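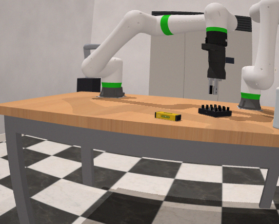

The simulated workbench at Westhorpe, with the spirit level and peg rack in front of the arms.

Remote demonstrations for the leveling task resumed on January 9, 2026. Lena Krajewska operated the first arm from the Halham office and recorded 87 runs, of which 40 were set aside for hesitation near the rack. I have asked that operators pause before closing the gripper – the earlier recordings taught the policy to rush. The second arm remains under separate control until the handover procedure is approved.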